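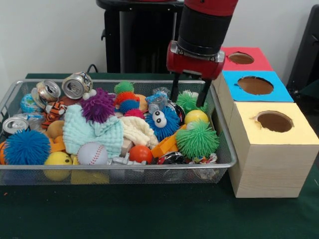 Does a high school robotics club teach kids how robots work?

Partly, and it depends a lot on how much of the robot arrives finished. My daughter's club taught her plenty about patience, lighting and cardboard, and a fair bit about reading error messages. How the arm gets from a number on a screen to a spot above a basket is still a mystery to her, and to me.

Dec 11, 2019

I have now been to enough club nights in Vandville to have opinions, so you're getting them. Ditte joined in August, when the sign-up sheet said "build and program a real robot." Building lasted one evening and consisted of bolting the thing to a table. The arm came from Iltovar already assembled. I understand why. If you let 16 teenagers put together a gearbox you'll be there until spring. But then don't say build.

The season's task is called Clutter. There is a wire basket full of junk, and the arm has to pull things out and drop them through the holes in the tops of three boxes, red, blue and yellow. Which thing goes in which box is up to the team, as long as they write the rule down before the run starts. You get 2 minutes. A ball that lands on the table costs you a point, and an item that gets halfway through the hole and sits there like a cork is argued over.

I'll give them the junk. Whoever picked it has thought about it. There's a real baseball in there, and crushed soda cans, and a stuffed tiger, and those puffer balls covered in spikes that every kid has owned and no parent remembers buying. The spiky ones are the best objects in the basket from a teaching point of view. They look easy. The fingers close and the spines fold over and the ball squirts out sideways. Then there's the knitted cloth, which the software thinks is several objects, or none, depending on how it landed. A crumpled wrapper is worse than that.

What bothers me is the software. It's a package called Femusard, and Femusard does the seeing and the choosing. It looks at the pile, decides what it likes, and sends the arm there. The kids get a page of sliders. Grip force, approach height, something called confidence. They move a slider, run it, write down the score, move it back. Halfdan Overgaard, the math teacher who runs the club, calls this experimental method. I call it adjusting a toaster. We had a polite talk about it over by the coats.

His side, as fairly as I can put it: real engineers spend their days tuning things they didn't write, and a kid who learns to change one setting at a time is ahead of most adults. Fine. I work in an office where people change four settings at a time and then go to lunch, so I can't say he's wrong. But I asked Ditte what confidence meant and she said "how sure it is." How sure it is of what? She thought about it. "That it's a thing?" I'm not making fun of her. I looked it up in the manual and the manual says roughly the same in 58 words.

The part I liked had nothing to do with Femusard. Early on they had trouble with drops. The arm would pick up a ball just fine, carry it over, let go, and the ball would bounce off the rim. Most of the kids wanted to mess with the release height. Hjalti Stougaard, a freshman who barely talks, asked why the hole had to be that size. He read the rules. The rules give a size for the boxes and say the hole must be round, and that's all they say. So he borrowed scissors.

You could feel the room change. Suddenly they were doing something. They argued about whether a wide hole would weaken the lid (it does, a little) and whether cutting it from above or from inside gave a cleaner edge. The pale yellow one is a bit chewed, with brown cardboard showing where the paper tore. Ditte wanted to tape it and was outvoted on the theory that tape might count as a funnel.

I bring this up because the club is asking families to help raise $1000 for next year's Iltovar kit. It adds a second set of fingers and a license for the bigger version of Femusard, which according to the flyer "handles clutter automatically." Read that again. We would be paying to remove the one problem the kids have. Oluf Fogh, who has two boys in the club and more goodwill than I do, says the better software frees them up for higher-level thinking. I asked what that would be and he said strategy. The strategy at present is a piece of paper that says cans go in red.

If it were my money alone I'd spend it on cardboard, cheap motors, and a few hours with somebody who could show them how a camera picture turns into a place to reach. Let them write a bad version. Let it miss all night. I said so in the sign-up email thread and got one thumbs up and one reply asking if I was volunteering, so apparently I'm now bringing cardboard.

Ditte, for the record, disagrees with most of this post. She says I only come for the last half hour and the first hour is when they go through the logs. She also says the other club, over in Sison, has the bigger software already and their arm still can't deal with the tiger. I'd like to see that before I put it down as fact. They're supposed to visit after the break, and I've told her I'll come for the whole evening this time, logs included.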